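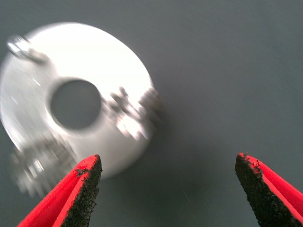

3.2 Shape words in everyday talk

We love how quickly people settle on a name for a thing they have never had to name before. In the Utby sessions, pairs of speakers sat back to back and sorted loose parts by talking, and the first word tried was very often a food word. A thick white ring with a round hole through it, like the one in Figure 2(a), is a good case: speakers went for "doughnut" or "lifesaver" well before "washer" or "disc". The hole did most of the work. Once a partner had accepted "doughnut", the pair kept it for the rest of the session, even when a plainer word would have been shorter.

Our full set holds 3431 naming turns from 60 speakers, all typed up by Blagoje Milošević and checked against the sound files in September. Food words made up 440 of them, and we were delighted to find so many we hadn't thought of – "crumpet" was a favourite of ours.
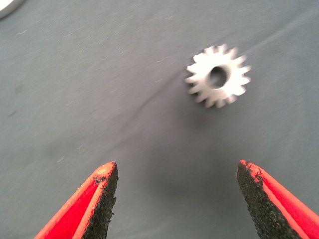
Parts with a busy edge behaved quite differently. Speakers skipped the middle and talked about the rim, and their words came from bodies, flowers and the sun. With a small, pale gear such as the one in Figure 2(b), the chunky teeth drew "the bitey one" and "daisy" in the same session, and both were understood straight away.

Figure 2. Two kinds of part: (a) ring with central hole; (b) toothed edge.

The colour of a part came up far less than we expected, and mostly as a repair after a first name had failed. We return to these repairs in Section 4, where the Gretico pairs give us longer stretches of talk to work with.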